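Remplir un sac de courses à quatre mains, dont deux en métal

29 juillet 2019

Je vous avais promis en mai, à la fin de mon billet sur l'atelier Rekora, de revenir sur la téléopération le jour où j'aurais un peu plus d'heures au compteur. Voilà, j'ai les heures, j'ai aussi le mal d'épaule qui va avec, et je peux enfin vous raconter comment on apprend à deux bras robotisés à ranger des provisions dans un sac en papier. (Oui, c'est mon métier en ce moment, et ma mère ne sait toujours pas comment l'expliquer à ses voisines.)

Le principe est assez simple à dire. Je tiens une paire de poignées, les bras reproduisent mes gestes de l'autre côté, et tout est enregistré : ce que voient les caméras, la position de chaque articulation, l'ouverture des pinces. Nous appelons ça une démonstration. Pour la tâche du sac, baptisée Chege dans nos dossiers, il nous en faut 44 de bonne qualité avant de lancer un premier entraînement, et j'en ai gardé 28 pour l'instant. 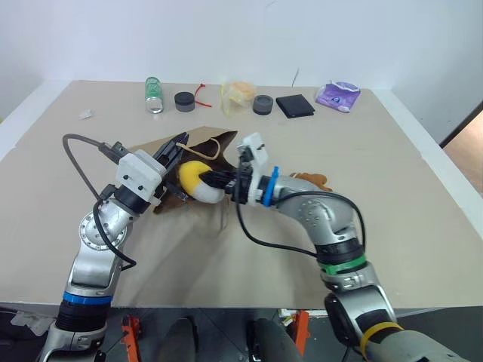
Les deux pinces autour de l'objet jaune et blanc, juste devant l'ouverture du sac.

Ce qui m'a surprise au début, c'est à quel point nos mains trichent. Essayez chez vous : on ouvre un sac d'un petit coup de poignet, on le cale contre le ventre, on sent du bout des doigts que le papier va céder. Avec les poignées, plus rien de tout cela ! Je ne sens pas le papier, je le regarde, et il faut que je décide à l'avance quel bras tient et quel bras range.

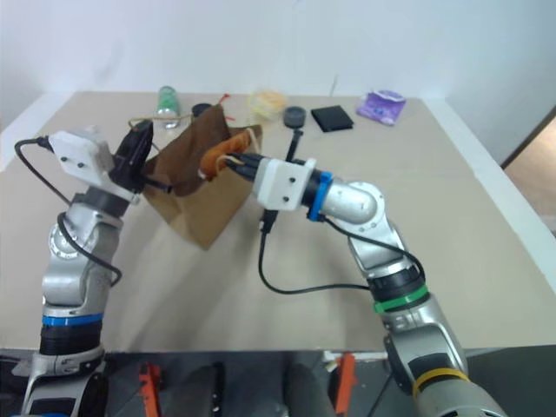 J'ai donc pris l'habitude de confier le bord du sac à la pince gauche et les objets à la droite, et de m'y tenir d'une démonstration à l'autre, même quand l'envie me prend de faire autrement. Un modèle qui apprend de moi apprend aussi mes hésitations, mes petits détours, mes repentirs. Ma première série, tournée à Plondthorpe, en était pleine, et j'en ai jeté 9 d'un coup, le cœur un peu serré, après les avoir revues avec une tasse de thé.

Le logiciel Trenderent, qui nous sert à relire les séquences, permet heureusement d'avancer image par image, et j'y passe presque autant de temps qu'aux poignées.

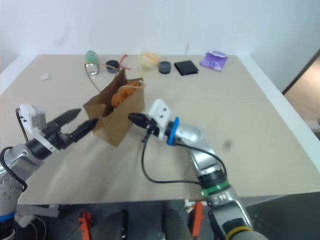 L'ordre dans lequel on range est l'autre grande question, et là, chacun a sa religion. Moi, je suis de l'école de ma grand-mère : le lourd au fond, le fragile dessus, et on ne discute pas. Seulement, un objet allongé et bosselé comme l'orange, qui se met en diagonale dans l'ouverture, occupe vite toute la place, et il reste encore la rangée du fond à caser, avec le sachet violet tout au bout de la table, côté bras droit. J'aime bien varier l'objet de départ, pour que le modèle n'aille pas croire que les courses commencent toujours par le même légume. Cela rallonge les séances, je rouspète, puis je recommence.

Pour celles et ceux qui voudraient s'y mettre, réglez la hauteur de votre siège avant la première prise et faites de vraies pauses. Je me suis fixé une limite de 36 minutes aux poignées, après quoi mes gestes deviennent brusques et je le vois tout de suite à la relecture.

Il me reste donc seize démonstrations à enregistrer, et je vous montrerai le premier essai en autonomie dès que l'entraînement sera passé.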